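# Robots at Work: A Visit to the Gillmont Open Day

Once a year the Gillmont workshop opens its doors so that children can see robots being used. This year 40 children came, in groups of seven.

## What is a robot arm?

A robot arm is a machine that can reach, bend and turn. Motors move its joints, a bit like your muscles move your elbow and wrist. At the end there is a gripper, which does the job of a hand.

Pierina Tedesco runs the demonstrations. She told the first group that a gripper does not know what it is holding. People have to teach it where to go, when to close and when to let go.

## How does it learn?

Anouk Verhoeven showed the children how practice works. A person guides the arms through a job, and the computer stores every movement. Then they do it again. One tidying job was repeated 363 times before the open day.

The work table has two arms, so one can hold something steady while the other moves. Today's table had a black dish rack and a cardboard tray side by side, both empty.

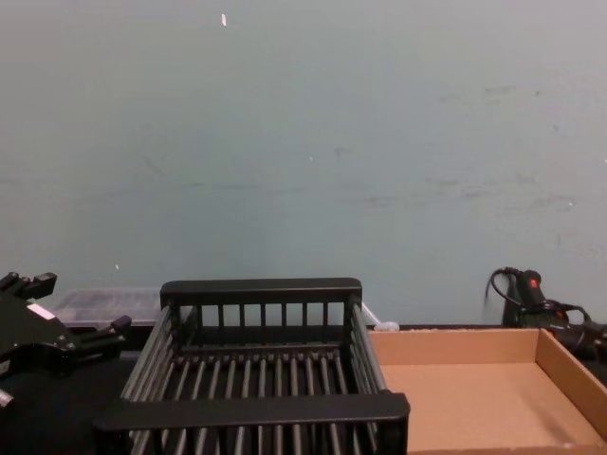
## Words to know

- **Gripper:** the part of a robot that picks things up.
- **Joint:** a place where the arm can bend or turn.
- **Demonstration:** showing other people how something is done.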